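Home | Notebook | Parts | Runs | Search

January 12, 2022
Lucía Rivas

Spill wipe on the Bolter arm, and we finally caught the grip fault! The task is simple: pick up the bottle, tip it, set it down, take the towel, wipe. It stopped with a grip-lost error in 4 runs out of 17, always during the tip, and until today I had no idea why. Emiliano thought the fingers were slipping on the label, so he raised the grip force to 66 percent. Same error, same point in the move.

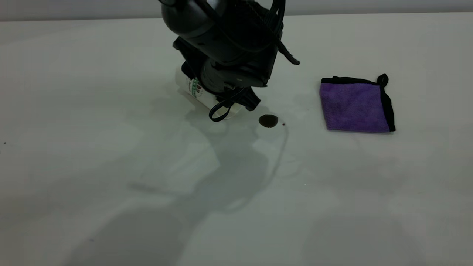
2 min read

Look at the loop of cable hanging off the lower part of the gripper. I had been staring at the bottle all morning and never at that. With the power off I turned the wrist by hand to the tip angle, the loop pulled tight, and the finger position reading dropped out – every single time. Lovely to have a fault that repeats!

The connector latch is cracked on one side. Emiliano is ordering a new one from Calvo, and I want a shorter lead with a proper clip on the wrist housing. The tail on the other side should get tied back too.

One safety note. On grip-lost the controller opens the fingers, so a full bottle would just drop. I changed it to hold and stop. Please don't load the old Sonari settings file, it puts the release back.

Still to do: rerun the tip with the new lead, then the towel pick.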